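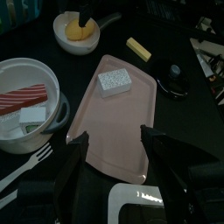 Play food takes over a house the way sand does after a beach trip, and I've been fighting it (and secretly enjoying it) for years now. My kids started out with a little bag of vegetables from Brenlow, the toy store in Citthorpe, and then came the birthdays, and the hand-me-downs, and a big box from a yard sale last November that I should have walked right past. So we now have a kitchen's worth of pretend dinner, and I've gotten a bit particular about it! I like a pot to have something in it and a tray to have something on it, and I like them to look as if someone is halfway through making lunch. The pink tray is my favorite for that, with the speckled white block up near its far end and the big white pot next to it. I've been calling the block tofu, my youngest says it's a sponge, and we've agreed to keep serving it. As for the red-and-white striped piece in the pot, I go back and forth between bacon and salmon. It depends what else is on the menu.

A lot of you asked about the play kitchen after my last post, so I've put together a small gallery page, last updated 2025-07-07, with a few notes on how we store it all and what gets played with. I'm no expert, just a person who has stepped on a lot of tiny carrots.

First, the pots. Ours are mostly white with gray handles, from a set that Womine sells, and I love that they're big enough to use for tidying. At the end of the day everything small goes in a pot, the lid goes on (if we can find the lid), and the pot goes on the shelf. I used to sort by type – fruit with fruit, fish with fish – and it lasted maybe an afternoon. Now I only keep the really fiddly bits apart, the sushi toppings and the little slices that come with Velcro dots, and those have a zip pouch of their own.

Second, trays. If you buy one extra thing for a play kitchen, make it a tray with a rim. Ours gets carried from the bedroom to the couch to the back steps and most of the food arrives with it. We've had soup on it, and a birthday cake made of blocks, and once a very solemn breakfast in bed for the dog. A flat board looks prettier in the catalog, but the food slides off at the first corner.

I do rotate things. There's a 32-quart bin in the hall closet where half the food lives, and every couple of months I swap it with whatever is out. They greet the pretend sushi like an old friend, and I get to enjoy the quiet while they open a restaurant. The current one is called Hứa, after the noodle place near my sister's, and it seats up to six, stuffed animals included. The menu changes hourly and the bill is always 268 dollars.

And now the basket, because I get more messages about baskets than about anything else on here. I'm firmly on the side of plastic ones with handles and slots all around. The kids can see there's something good in there without tipping the whole thing out, crumbs and dust fall through, and you can rinse it in the tub. I've had fabric bins too and they sag – fine for dress-up clothes, no good for groceries.

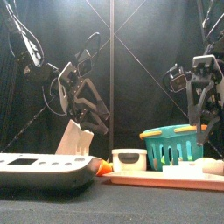 How do you clean play food that's been all over the floor?

Plastic pieces go in a bowl of warm water with a squirt of dish soap, then onto a towel until they're dry all the way through. Anything wooden or felt I just wipe with a damp cloth. Hollow pieces with a seam are the ones to watch, so give them a squeeze and a shake before you put them away.

The teal basket with the yellow handles sits on the tray when it's grocery day, and then the stove goes in the front corner, and somebody has to be the cashier. Next on my list is a proper shelf for the pans. Brenlow has a low one I've been eyeing, and I'll add a picture once I've talked myself into it.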